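Warkico Packing Cell Trial: Progress Report, Second Period
Prepared for the Mundton small equipment fund
November

What we said we would do

The grant covers a side-by-side trial of two finger shapes for light packing work, with snack bars as the test item. The supplier of the first set, Zundonitz, states that its standard fingers will handle soft wrapped goods "without tuning." The second set is the pointed, wedge-shaped tip that Karagiannis cut for us. We told you in the application that we doubted the first claim and had no strong feelings on the second. Both positions have moved a little, mostly in the wrong direction for everyone.

Where the work stands

The two-arm cell is up and running. The frame took longer to square than planned and we lost most of the first two weeks to it. Since then we have logged 799 pick attempts across both arms, all under operator control. Of those, 541 ended with the item where we wanted it. Another 221 ended with the item dropped, dragged or pinched badly enough that we would not sell it. The rest were stopped by the operator or by a controller fault and we have left them out of any comparison.

I would ask you not to turn those numbers into a success rate and put it on a slide. The operators got better over the period, the bins were moved twice, and the easy items were picked far more often than the awkward ones. A fair test needs the same items in the same order for both finger sets, and we only settled on that order near the end.

Bars standing upright in a bin are the easy case. Either finger set can get hold of the top edge, and after a morning of practice most operators stop thinking about it. Bars lying flat are another matter. The fingers have to get under or around the wrapper, and the wrapper gives way before the bar does. Anything lying on the mat is worse again, as the fabric lets the fingertips catch and the operator then pulls up too hard.
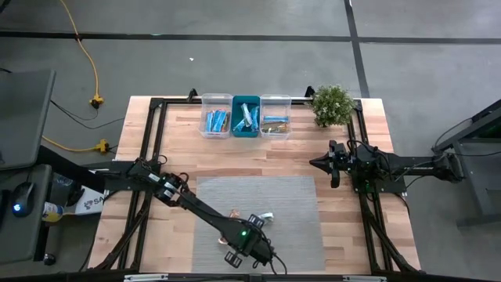

Two-arm cell with bins at the back and the gray mat in front.

Finger sets

The wedge tip does slide under flat wrappers more often. I believe that much. What I don't yet believe is that it saves any time, as operators slow down on the approach to avoid poking a hole. We have torn wrappers on record with both sets, and the tears from the wedge are smaller and easier to miss, so our inspection step may be flattering it. We are going to start checking every bar under a lamp.

The standard fingers are duller and more forgiving. They also drop things. Zundonitz suggested a rubber sleeve, which we tried for one afternoon and took off again when it rolled up over the tip. They have offered a newer sleeve. We will try it when it arrives, but I would not plan around it.

Controllers

Less to report than I hoped. The update that was supposed to smooth out slow movements near the table did make them smoother, and it also added a lag that operators noticed right away. Two of them asked to go back to the old version. We did, and all results above are from the old version. The update notes promise delays of up to 270 milliseconds at worst, a figure that seems high to be boasting about. We will measure it ourselves before saying more.

Cameras

One fixed view of the whole table is good for reviewing a session and poor for judging depth. Operators misjudge the last inch above the mat again and again. A second, lower camera was in the original budget and was cut. I'd like to put it back, using what is left in the travel line. No extra money is needed, only your agreement to move it.

Money and schedule

Spending is on plan apart from replacement cables, where we have used more than we allowed. Cable wear at the wrist is a running problem and neither supplier mentioned it. The schedule has slipped by three weeks. I don't expect to win that time back and would prefer to move the end date now.

Next period

Run the fixed item order with both finger sets, same operators, old controller version.
Check all wrappers under the lamp.
Measure the controller delay.
Fit the low camera, if approved.

If the wedge tip shows no clear gain on flat bars after that, my advice will be to stop paying for custom fingers and spend the remainder on better bins.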